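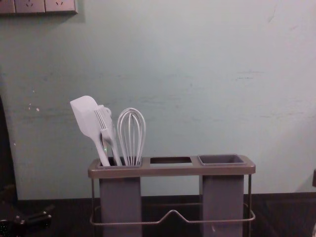 Wooden spoons smell sour after washing

I moved to Pralcombe in February and my wooden spoons have smelled sour ever since. I wash them by hand with regular dish soap and put them away right after. Is it the water here, or are they finished? I paid 50 dollars for the set and would like to keep it.

hardwater_315
Probably not the water. Wood holds moisture, and if you put spoons away damp they start to smell. Dry them with a towel, then leave them out overnight before they go back with everything else. For the smell you have now, scrub with baking soda and a little water, rinse, and stand them handle down.

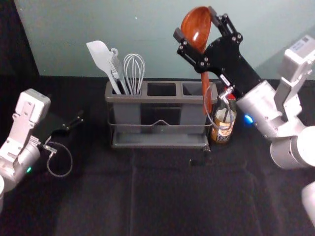
Once they are fully dry, rub in food-grade mineral oil and wipe off the extra the next morning. I do mine every couple of months – more often in winter. Don't use olive oil, it goes rancid. If one has a deep crack, throw that one out.

Stustex
just get silicone

plainoak
Agree on the oil. Also check the bottom of whatever you keep them in. Mine had old water sitting in it.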